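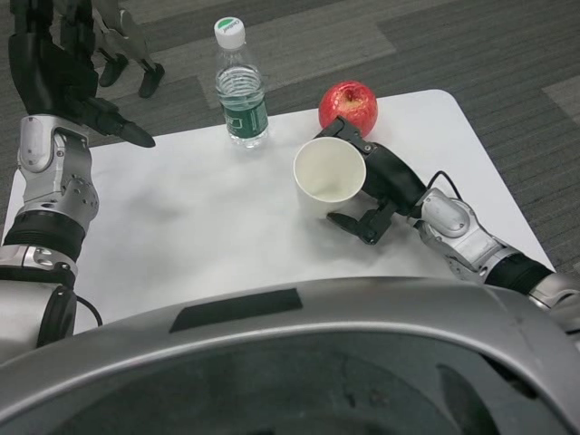

The Fondham Tabletop Code is a set of working rules for two-armed robots that handle small household items on a table. It covers how a task is laid out, how the arms may move, and how each attempt is recorded. A layout allowed under the code uses a few common objects with different shapes, such as a bottle of water, an apple and a paper cup, with enough room for a two-fingered gripper to come at the cup from the side. The code was drafted at the Fondham workshop by Jianhua Zheng and Zihan Wei, and is now used by the equipment makers Flolari and Gu.

Layout

Objects are placed by hand before the arms are powered. Bottles must be capped and upright. Cups are set out empty, and a cup with a crushed rim is replaced. The surface should be plain and free of cords. Fruit may be used with its natural color and shine, as the code does not allow paint or stickers on food items. 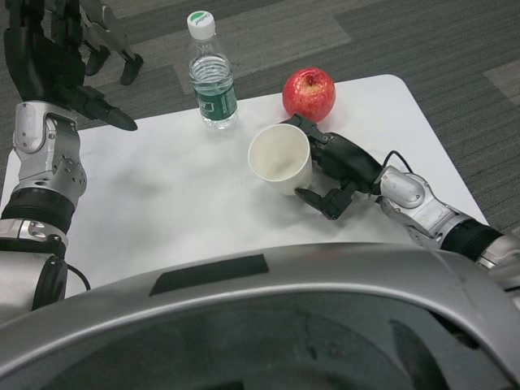 Arm movement

An arm that is not doing the grasping must stay raised and clear of the objects until it is called for. The working arm slows down before contact. Light items are gripped with the lowest force setting that will hold them, and the setting is written down for each type of item. Joint speed near the table is limited to 85 percent of the maker's rated value. Any unplanned contact between the two arms ends the attempt. 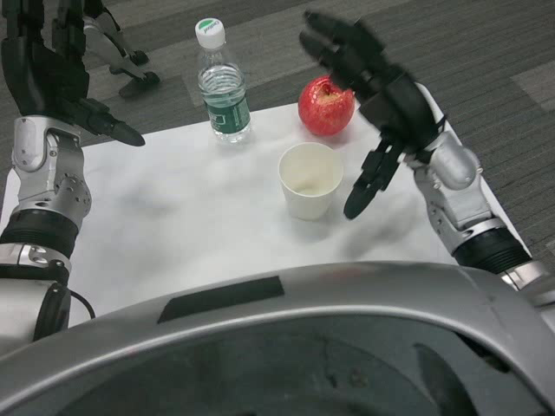 People and other machines

Staff stay out of reach of both arms while they are powered. A second robot may stand in the same room if its motors are locked and it is outside the marked work area. One person holds the stop control and has no other duty during a session.

Records

Every attempt is logged, including failed ones. The first edition was based on 3,950 logged attempts. Results from sessions with missing entries may not be published under the code.

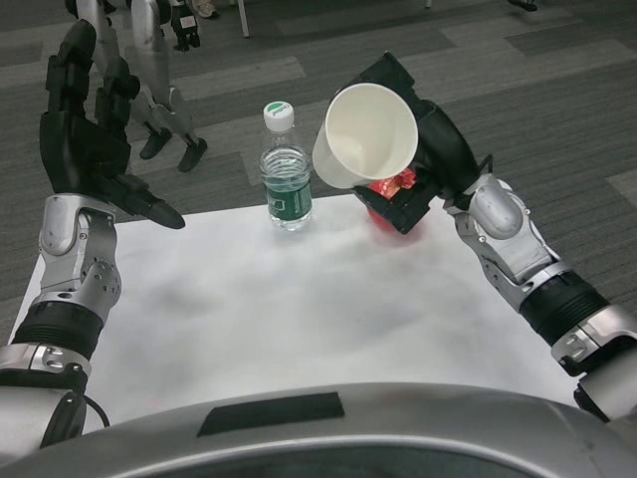
Revisions

Edition 2 added rules for tilting open containers, which must be tested empty before any liquid is used. It also dropped an earlier requirement that objects be returned to their starting places by the robot itself. Flodel, a simulation package, includes the layout rules but leaves out the section on people. Proposed changes are reviewed each May.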